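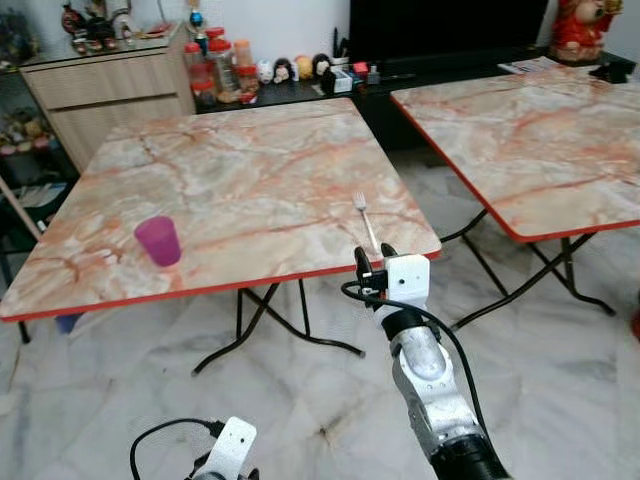 Stidelau College of Hospitality and Domestic Studies
Unit 2: Table Service and Room Care
Course handout: Small Tables, Folding Furniture and the Reset of a Living Area

Purpose of this handout

This handout supports the practical session on small tables in domestic and serviced accommodation. Students are expected to read it before attending and to bring a copy to the session. It should be read together with the unit outline, which sets out attendance and assessment requirements.

The material applies to rooms in which the same area is used for sitting, eating and display. Such rooms are common in serviced apartments, in family homes where care is provided, and in smaller guest houses. The methods taught for a formal dining room apply only in part, and students should not assume that a full cover can be laid on every surface.

1. Folding tables

A square folding table on crossed legs is widely used where a permanent dining table would take up too much floor. Two of a matching pattern may be set near one another and used separately, or brought together to make a longer surface. The tables illustrated have black metal legs of this crossed type and a marble-patterned top in pink and white, with a red edge trim.

Before any item is placed on a folding table, the student must check the following:

- the legs are fully opened and any catch is engaged;
- all feet are in contact with the floor;
- the top does not rock under light pressure from the palm at each corner;
- the edge trim is sound, with no lifted section that could catch a sleeve or a cloth.

On smooth tile a table may shift when leaned upon. Rubber feet should be inspected and replaced when worn. Folding tables are lifted into position and are never dragged, as dragging strains the leg joints and may mark the floor.

Where two tables are joined for a meal, the tops must be level with each other. If there is a difference in height, the tables are to be used apart. A cloth laid over an uneven join conceals the step and is a frequent cause of spilled glasses.

2. Patterned surfaces

A marble pattern is decorative and practical, but it calls for more care in inspection than a plain top. Crumbs, dried droplets and small smears can be difficult to make out against veining. Students should bend to look along the surface towards the light source, and then pass a clean dry hand over the top. A surface is recorded as clean only after both checks.

The same applies to veined floor tile. The floor beneath and between tables is to be inspected after every clearing, with particular attention to the area around the feet of the legs.

Cleaning agents should be suited to the material of the top and not to its appearance. A marble pattern does not indicate stone. Where the material is not known, use a soft cloth, warm water and a small amount of neutral detergent, and dry at once. Abrasive pads are not permitted in any training room.

3. Clearing and relaying

A table with only one or two pieces remaining on it, such as a plastic cup and a fork, is regarded as partly cleared. It is neither ready for service nor finished with, and it should not be left in that condition when the student moves to another task. The student must decide which of the two procedures applies.

Clearing

3.1 Remove cutlery first, taking each piece by the handle.
3.2 Remove cups and tumblers by the lower third. The rim is not to be touched.
3.3 Place all items on a tray. Cutlery is not carried inside a cup, particularly a light plastic one, which will tip.
3.4 Wipe the top, working from the far edge towards the near edge, and then wipe the trim.
3.5 Dry and inspect as set out in section 2.

Relaying

3.6 Place the fork to the left of the cover with the tines pointing away from the guest. The handle should end a thumb's width inside the table edge.
3.7 Place the cup or tumbler above and to the right of the cover.
3.8 Check that nothing projects beyond the edge of the table.

In a shared living area, plastic drinkware is acceptable for informal meals and is preferred where young children are present. Coloured translucent cups should be held to the light before use, as residue in the base is easily missed.

4. Consoles, cabinets and display shelves

The furniture along the walls of a living area often holds personal belongings. Figurines, plush toys and small ornaments are to be treated as the property of the household or guest, whatever their apparent value. The following rules apply:

- Items are dusted one at a time and returned to the same position and angle.
- Items standing in a row remain in the order in which they were found.
- Glass shelves are cleaned with the items removed to a padded tray, one level at a time.
- Nothing is moved from one piece of furniture to another without permission.

Jars of snacks kept on a console are food storage and must be handled as such. Lids are checked for a proper fit and wiped with a food-safe cloth, separate from the cloth used for dusting. Jars are not opened, topped up or combined unless the household has asked for this to be done.

5. Practical task

Students will work in pairs. Each pair will set up two folding tables, lay one for an informal meal, clear it and return the room to order. Written notes of no more than 256 words are to be submitted afterwards, recording any fault found in the furniture and the action taken. Pairs will be observed on safe lifting, order of work and final inspection.

Questions regarding the task should be directed to the unit coordinator, Encarnación Nieto, before the session begins.

Related handouts

Care of Floor Tile and Grout
Trays, Trolleys and Safe Carrying
Informal Covers for Family Meals
Dusting and Display: Working with Personal Belongings

Last updated: Jan 17, 2024

© Stidelau College of Hospitality and Domestic Studies. All rights reserved. | Contact the unit office | Back to top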